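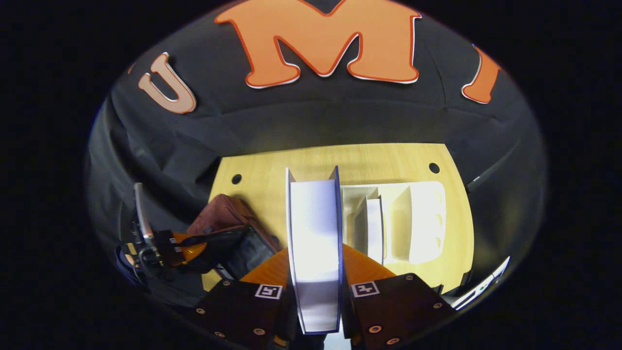 **So when do parcels have to leave to make it before the holidays?**

Second week of December for anything going out of state, third week for local. After that you're gambling, and the post office on Wirkley will tell you the same thing with less patience.

Quick notes from the swap table, typing this between pickups so bear with me.

Holiday swap parcels: 82 signed up this year, which is more than the back shelf at Troller Hall can hold. Please don't drop early. Drop-off is 4 pm to 7 pm, side door, the one by the bike rack. Front door sticks and the cafe people get cross.

Weight. Keep it under 15 pounds. Last year somebody sent a cast iron pot, lovely pot, cost more to mail than to buy. If yours is over we'll call you and you can take something out or pay the extra.

Labels!! Print the name big. Both sides if you can. Put a second slip with the address inside before you tape it, labels come off. Pencil is no good. Neither is glitter pen (lost two that way, still sorry, Aaliyah).

Tape: the brown paper kind or the clear wide kind. Not masking tape, not string. The sorting machines eat string.

Food is fine if it keeps. Cookies, jam with a proper lid, tea, dried fruit. No fresh cheese. No fruitcake with the brandy still pooling, it leaked on three other parcels and one was a sweater. Nut stuff needs a note on the outside, plain words, "has nuts."

Money: the postage jar is at $229 as of this morning. We need $425 to cover everyone who ticked the help-with-postage box, so we're a bit over halfway. Cash to Brayden Carrier or in the envelope at the desk. Coins okay, he doesn't mind rolling them.

Still short on packing paper. Newspaper works, so do old maps, wrapping from last year, whatever. Bubble wrap we have too much of, please take some home.

Overseas people, different rules. Customs form has to say what's actualy in it. "Gift" isn't enough any more and they do send them back. Mélanie McIntyre has the blank forms and will sit with you if the boxes on it make no sense. She's at the desk til 6 most evenings. Magdy Ramadan can do the Arabic addresses if you want a second pair of eyes.

Got a name you can't match? Check the list taped inside the cupboard, I redid it after two people swapped streets. If it's still wrong text Tanner Gill, not me, my phone is full.

Leftover ribbon is in teh blue tub. Help yourself.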